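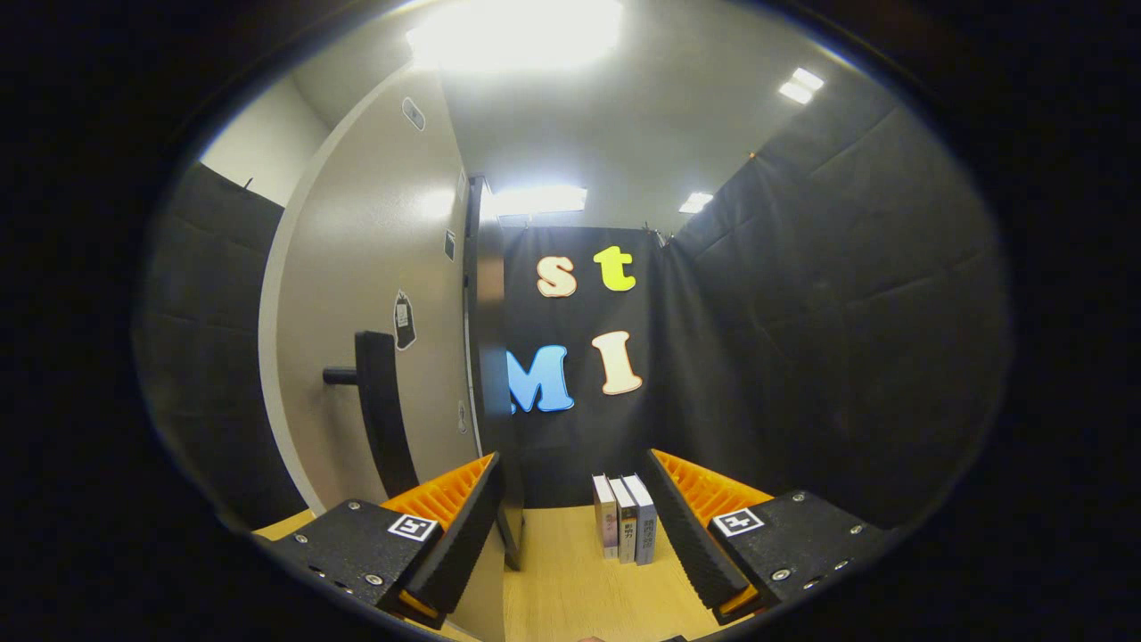

Book task, closing width - student project
Forum: Manipulation / Course projects

flaltau_2
Our group has the three-book task this term: books upright on the floor, spines toward the gripper, pick one without toppling the others. We have 177 demonstrations. The policy trained on them (Mosis baseline, default settings) approaches well, then closes on two books. Anyone seen this?

kalnins_lab
What is the opening at the start of the close? If the fingers are wide open when they reach the spines, the policy has no reason to choose one book. We pre-close before contact.

flaltau_2
Fully open in all demos.

Itonus14
I disagree with pre-closing. It hides the problem. Foam pads bend around the edge of a thin book and drag the next one along. Check your labels first - we found 14 demos where the operator took two books and nobody had marked it as a failure.

kalnins_lab
Bad labels don't explain it on every trial. Our set was 850 demos, all checked by hand, and it still took pairs until we changed the opening.

Itonus14
Was the spacing between books varied?

kalnins_lab
No. Always touching.

Itonus14
Then you can't separate the two causes.

flaltau_2
Ours are always touching too. I will record a second set with gaps, same opening, and post both success rates in July.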